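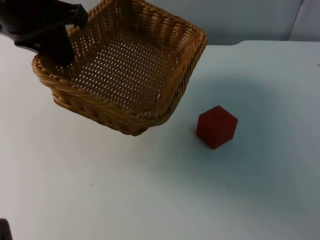 Wicker basket, empty, and one dark red cube.

Filed under: Bench Notes / Recording & Repairs

Thursday, start 10.40

Third day on the Bitunico single. The band want the cover out in February and I still think that's optimistic. Drums are fine. Bass is fine. The guitar amp is the problem, and I don't believe the story that came with it.

What I was told: the Sinaga combo "just needs valves". Magdolna Lengyel had it on tour and says it went dull over three shows. Valves don't usually all go dull in the same week. Put a known good set in anyway, played the same riff through both sets, recorded it, levels matched by ear. Could not pick them blind. Old set goes back in.

Checked the speaker next. Sweep from 200 Hz up, listening for rub. A buzz at 456 Hz, which I got excited about until I put my hand on the back panel and it stopped. Loose screw. Tightened. So that's one fault fixed that wasn't the fault.

Treble pot reads odd. Track jumps near the top third of the travel. Sprayed it, worked it back and forth, better for ten minutes, then scratchy again. Replacement on order from Trudo. They say two days. They said that last time.

After lunch – re-amped the clean guitar take through it with the treble left alone at five. Sounds like a decent amp. Dull compared with the demo, yes, but the demo had a big lift at 800 Hz and a fair bit of something on top, so I'm not sure anybody has heard this amp flat before. Will play Magdolna both files without labels and see what she picks.

Vocals: the singer likes the long reverb. I don't. It's a cover of a song everyone knows and the words are the point. Cut the tail in half, high-passed it at 155 Hz, said nothing. No complaints yet.

Trusum want the masters hot. Their note says "competitive". Asked them for a number and got the same word back. Sending one version at my level and one louder, and I'd bet they can't tell which is which once the volume's matched.

To do: fit pot, relabel take folders (two called FINAL), find the short XLR, ring the drummer re the colour of the snare sound – "browner" isn't something I can dial in.

Comments (3)

deskhum: Had the same pot fault on one of these. Check the solder joint before you blame the track.

M. Lengyel: It was four shows. Happy to do the blind test but I'm bringing my own guitar.

lowshelf: "Competitive" always means louder. Send them the loud one twice.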